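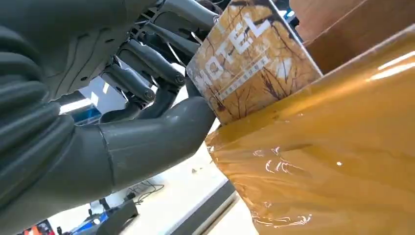
Paper checks are what finally did it, according to Shahzad Bangash. He told me his office at Bukhari was still printing and stuffing them by hand in March, and that he'd have kept going if the bank hadn't raised its fee on returned ones. "I'd gotten used to it," he said. "You can get used to anything if it only ruins two days a month."

Well, those two days are gone now! Bukhari has moved its supplier payments over to Merik, the expense and payments package from Steltow, and as of 1 July 2021 every vendor who isn't holding out for paper gets paid electronically. I've been following this one for a while (I used to do vendor payments myself, at a much smaller place with a much worse printer), so I called Shahzad up and made him walk me through it.

The part I wanted to hear about was the switch itself. Everybody sells you the after, and I always want to know about the Tuesday-afternoon stuff in between, when half your vendors are in one system and half in another and somebody is on the phone asking where their money is. Bukhari did it in batches. The first batch was 30 suppliers, all of them friendly ones who'd been around for years and wouldn't panic if a payment landed a day late. Two did land late, both over account numbers that had been typed in from old letterhead. After that the team stopped typing anything in. Each vendor got a link, filled in their own bank details, and then got a phone call at the number Bukhari already had on file before the first payment went out. I like that phone call a lot. It's slow and kind of old-fashioned and it catches the fake "we've changed banks" emails that have burned so many offices.

The rest went over in bigger groups, with a test payment of $100 to each account that had been inactive for more than a year. Shahzad says that one was his boss's idea and that he grumbled about it the whole way through.

Approvals changed too, and I think that's the bigger news for the people who work there. It used to take 4 signatures to release a large payment, and one of those belonged to a manager who traveled constantly. Now it's two, both done in Merik from a phone or a laptop, with a limit above which the finance director has to sign off as well. The old rule had been written for a paper folder that went from desk to desk, and it had never been looked at again.

So who's still getting checks? As of this week, 37 vendors. Some of them just like checks, a few have said they'll switch when their own bookkeeping moves over, and one landlord hasn't answered any message at all — Shahzad has started adding a handwritten note to the envelope. Check runs have dropped to once a month for that group, so anybody who wants to be paid sooner has a pretty good reason to fill in the form.

Next up is matching invoices to purchase orders, which Bukhari still does with a spreadsheet and a highlighter. They looked at Vidden for that as well as the matching tool that comes with Merik, and they haven't picked yet. Shahzad leans toward keeping everything in one place. His purchasing people lean the other way, because Vidden handles partial deliveries in a way they liked during the demo, and Bukhari gets a whole lot of partial deliveries.

I'm supposed to hear from him again once they've made up their minds, and I'll post an update then. If your office has done its matching in either one, drop me a line — I'd love to hear how you handle credit memos in particular.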